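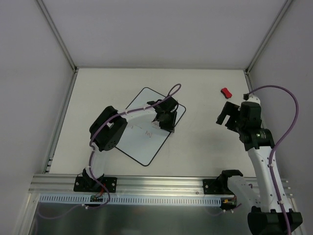

Photo: Dennis Simiyu / Waltitz

About Waltitz

Waltitz is a technical translation and documentation company. We write, translate and maintain manuals, parts catalogs, safety sheets and installation guides for manufacturers of industrial equipment. We don't handle marketing copy, websites, contracts or literature. Requests for those are passed to other firms.

The company was started by Tadeusz Sobczak and Dennis Simiyu, who had worked in the same documentation department at a pump manufacturer. Sobczak came from mechanical drafting. Simiyu had trained as a translator and later moved into terminology work. Their first contract was a set of maintenance manuals for Koppel, a maker of conveyor scales, which had been translated three times by three vendors and used four different words for the same load cell bracket. The set was rewritten in English first and then translated again from the new source. Koppel is still a customer.

What we do

Most projects fall into one of two groups. In the first, the customer has an approved source text and needs it in other languages. In the second, the source text is incomplete, outdated or spread over several files, and has to be edited before translation can begin. The second group takes up more of our working time. We quote editing and translation as separate lines, so that a customer can order one without the other.

Source editing follows a written style guide. One instruction is given per sentence. The condition comes before the action ("If the pressure is above the limit, close the inlet valve"). Warnings are placed ahead of the step they apply to, and repeated only when the step is repeated. Part names match the drawing. Where the drawing and the parts list disagree, we send a query to the customer's engineering contact and hold that section until an answer arrives.

We work in 9 languages. For each language there is a lead translator on staff and at least one reviewer, who may be on staff or freelance. The person who reviews a text is never the person who translated it. Languages outside this group are not subcontracted through us.

Terminology

Every customer has a separate term base. It is built before the first translation and belongs to the customer, who receives a copy in an open exchange format with each delivery. An entry contains the approved term, a definition, the terms that must not be used, a source reference and the name of the person who approved it. Entries without an approver are marked as provisional and are listed in the delivery note.

The Koppel term base holds 1,134 approved entries. It is reviewed once a year, in April, together with Koppel's product team. Retired terms are kept and flagged, as older machines remain in service and their manuals still need to be searchable.

Term bases and translation memories are managed in Primby, our in-house system. Primby began as a set of spreadsheet macros and was rewritten as a database application when the macros could no longer handle right-to-left scripts. It checks numbers, units, part codes and cross-references automatically. It does not check meaning. That step is carried out by a reviewer reading the full text against the source, with the illustrations open alongside.

Machine translation is used only when the customer has agreed to it in writing. Where it is used, the output is edited in full and the delivery note says so. It is not used for warnings, torque tables or electrical data.

People

We have 13 employees: translators, technical writers, a terminologist, an illustrator and a project office of two. Tadeusz Sobczak heads source editing. Dennis Simiyu heads translation and terminology. New writers spend their first weeks on revision work and are given a complete manual after that.

The illustrator redraws exploded views and wiring diagrams from customer files. Callouts are numbered and kept out of the artwork layer, so that the same drawing can be used in every language version. Text expansion is checked at layout, with German and Finnish as the usual problem cases.

Trallari

In addition to customer work, we publish Trallari, a short reference on punctuation, number formats and unit spacing in technical documents. It covers the same languages we translate. Trallari can be downloaded free of charge and reproduced inside a company without permission. Corrections are welcome and should quote the section number.

Working with us

To prepare a quote we need the source files in an editable format, the list of target languages, any existing term lists, and the name of someone who can answer technical questions. Scanned documents can be accepted, but they are quoted after a sample section has been converted. Files are kept for 2 years after final delivery and then deleted, unless the contract sets a different period.

The project office answers inquiries on working days until 4:30 p.m. Freelance translators should apply by email, stating language pair, subject areas and the tools they use.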